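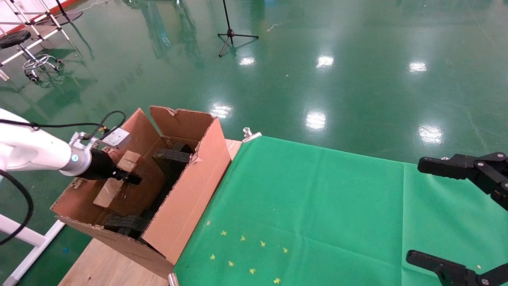
A gripper from the Mestenen kit over a cardboard box with wooden blocks inside.

Anyone who has unpacked a parcel at the kitchen table knows the job is mostly small decisions, and it was with that in mind (and a fresh pot of coffee) that we sat down to spend some proper time with the Mestenen, the two-armed tabletop kit that the people at Totden have been selling to schools, workshops and small packing rooms since December.

I should say right away that I liked it, probably more than I expected to! The full kit costs $3,000, or $2,000 if you already own a pair of arms and only want the grippers, the cables and the software, and for that you also get 60 days of help by phone, which I used more than once and was always glad of.

Boxes are where it gets interesting. A block on a flat table is an easy thing to pick up, but put it in an open carton, with black foam standing behind it and a flap leaning out right beside the arm, and suddenly the gripper has to come down from above and mind its elbows, so to speak. The slim two-fingered shape helps a great deal here, and so does the slow mode, which I would leave switched on for the first week at least.

My grumbles are small ones. The cables run along the outside of the arm, and I'd love to see them tucked away in the next version. The manual is also rather thin on setting up the second arm, and I spent some 5 hours on a step the helpline later talked me through over lunch.

The rival Skerier set is cheaper and comes with a nicer carrying case, but it has only one arm, and for unpacking work I missed the other one badly. Totden is taking orders for the Mestenen now, with the grippers sold separately from next month.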